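The Grid and the Dustpan

Yaqin Luo divides her work table into squares, cleans one square, then moves to the next. She calls the method Tusterero and charges 90 dollars for an evening of it, brush not included. I went to the session in Amthorpe expecting to be annoyed, and for the first hour I was.

The pitch is simple enough. People sweep a table in big loose arcs, Luo says, and push half the crumbs off the side. Put down paper, tape a grid over it, and the eye has somewhere to stop. Fine. My grandmother managed without tape. She also managed without a nine-page handout, two pages of which are about breathing.
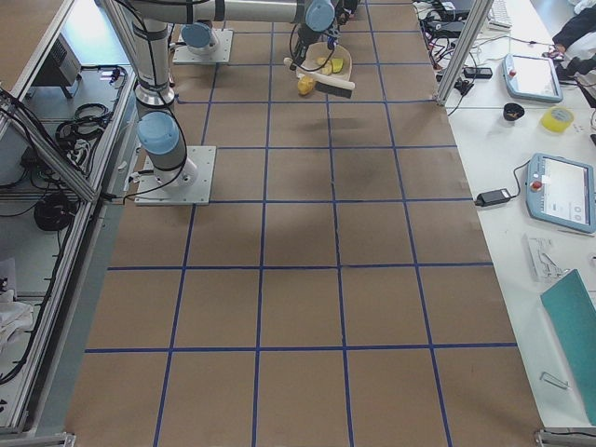
Brush, dustpan and a few small yellow pieces on taped kraft paper.

What I will grant her is the dustpan. Most of us hold it too far away and chase the mess toward it. Luo wants the lip nearly touching whatever is being swept, and short strokes from there. I tried it at home on toast crumbs and got fewer of them on the floor. Whether that took a grid, I doubt. I had no grid.

The tape is another matter. Luo says a papered table lasts her over 7 weeks. Mine wrinkled the first evening, and crumbs settled along the edges of the tape, where the brush skipped right over them. When I mentioned this she told me to press harder.

A second course, Imero, starts in November and covers drawers. I asked whether drawers get squares too. They do, smaller ones, and the tape is extra.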